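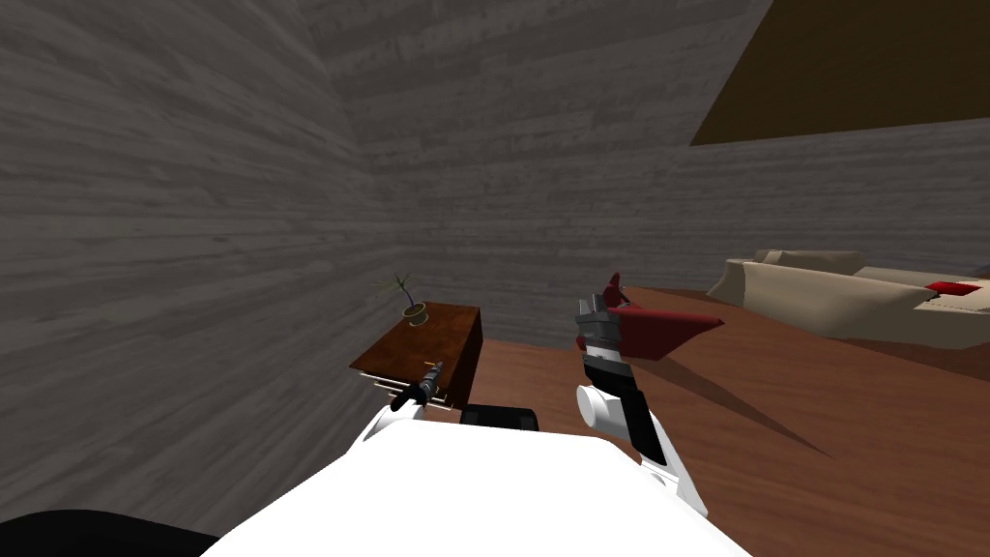

hillside_hen wrote:
I'd be careful calling the Delunness terraces a success yet. We had the same sort of scheme in our valley, outside money and all, and it looked lovely for two rainy seasons. Then the stone lines needed mending and there wasn't a penny set aside for it.

mudlark36 wrote:
Fair enough, but have you been up there lately? I went on 13th April with the Plarkex lot and walked most of the upper slope. The gullies I remember from my first trip have grass in them now! Proper grass, knee high, and people cutting it to carry home for the cows. I came back really cheered up.

hillside_hen wrote:
Grass is grand. Who pays when the grant stops?

tuppenny wrote:
Grirnov put in the first chunk and Jaunzems are meant to be matching it, that's what we were told at the May meeting last year anyway. I've got 155 households written down as signed up, though I think that includes the ones below the road who only wanted the seedlings (can't blame them).

mudlark36 wrote:
Yes, the seedlings. 1000 went out in one go and I'd love to know how many are still standing. The ones near the spring looked fine to me. Further along it was goats, goats, goats.

oldspade wrote:
Goats are the whole argument where I work. You can't ask a family to keep animals off the hill for 6 years and give them nothing in between. Pay them for fodder or let them graze in strips.

hillside_hen wrote:
Strips never worked for us, the strong families ended up with the best ones.

oldspade wrote:
Then your strips were badly drawn. Ours are swapped every season and I've hardly heard a grumble.

tuppenny wrote:
Could you post how you do the swap? We're stuck on exactly that and the Jaunzems form wants it in writing.

oldspade wrote:
Will do, it's on my other laptop. Give me till the weekend.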